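Tracing a grandfather's Army service, records lost?

ximena_p
Hi all, I've been a reader here for a while and finally have something to ask. My grandfather, Melquiades Becerra, served in a field artillery unit in the early fifties and then came home and never said one word about it. My mother has his dog tags and a letter signed by a Captain Gallardo, and that is all we've got. I sent in a request for his file in April and was told it was likely burned in the St. Louis fire. Is that the end of the road?

nthongsuk
Not at all, Ximena! So sorry you got that letter, I remember how mine felt. Ask for the final pay voucher, which was stored separately and gives dates and a home address. Then try the morning reports for his unit. I read 800 pages of them for my uncle — slow going, but I found him twice.

Dardo O.
I'd go to the county courthouse first. Plenty of men filed their discharge papers there when they got home, and you may have a copy in hand by lunchtime. Morning reports are no use if you don't know the battery.

nthongsuk
Respectfully, Dardo, she has a captain's name, and that can get you to the battery. I wouldn't call it no use.

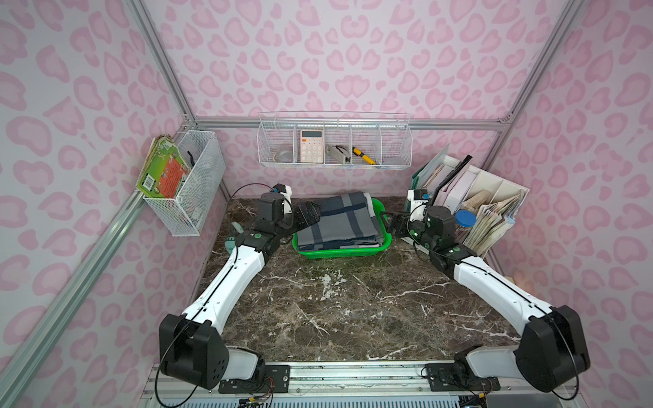
And Ximena, please do scan that letter, both sides, before it gets handled any more. My uncle's were folded in 4 for fifty years and the creases went first.

Dardo O.
Fair enough about the captain. I still say courthouse. It's cheaper.

flor_ospina
You're both right, you old friends. I'd add the hometown paper, because they printed little notices whenever a local boy shipped out or got a stripe. What county was he from, dear?

ximena_p
Thank you all so much, I'm a bit teary over here. I'll ask my mother about the county tonight and call the courthouse in the morning.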